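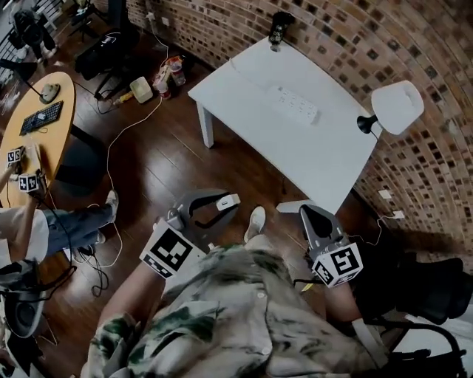 Mesa branca retangular junto à parede curva de tijolo, com a régua de tomadas sobre o tampo.

Sala de tijolo: mobiliário e alimentação elétrica

A reorganização da sala de tijolo do Henar entrou na segunda fase em agosto. O levantamento ficou a cargo de Elikem Akpalu e Aravind Kotian, com revisão de Haruto Iwasaki. Ficam em serviço 2 mesas, de formato e função diferentes.

A mesa redonda, de madeira clara, destina-se ao trabalho sentado com teclado. A mesa retangular branca, de pés quadrados, serve de bancada de apoio e de ponto de distribuição elétrica. A parede é curva e o tampo é reto, pelo que o encosto nunca é contínuo. O afastamento é medido nas duas extremidades e no ponto central, e o valor mais baixo é o que consta da ficha da sala.

A régua de tomadas branca mantém-se sobre o tampo. A alternativa, fixação por baixo com calha Brosik, foi avaliada por Ekow Sarpong e rejeitada: obrigava a furar a travessa e dificultava o acesso às fichas. A carga máxima admitida por régua é de 2.645 W, valor fixado no regulamento interno. Aquecedores portáteis continuam excluídos.

Os cabos que descem da mesa redonda são o ponto por resolver. O soalho, de madeira castanho-avermelhada escura, não admite calha colada – o adesivo Platomel ensaiado no corredor levantou o verniz em 14 dias. Está em estudo uma passagem amovível com cerca de 100 cm. Até lá, os cabos devem descer junto à base da mesa e ficar fora da zona de passagem.

Regras em vigor na sala:
– tampo branco livre de líquidos;
– teclado e periféricos com cabo apenas na mesa redonda;
– cadeiras recolhidas no fim de cada sessão;
– mesas levantadas, e não arrastadas, em qualquer deslocação.

A ficha atualizada está disponível na pasta Darko, com a planta e as medidas de afastamento. Correções às cotas devem ser enviadas a Fuseini Akolgo até 11/25/21, com indicação do ponto medido e do instrumento usado.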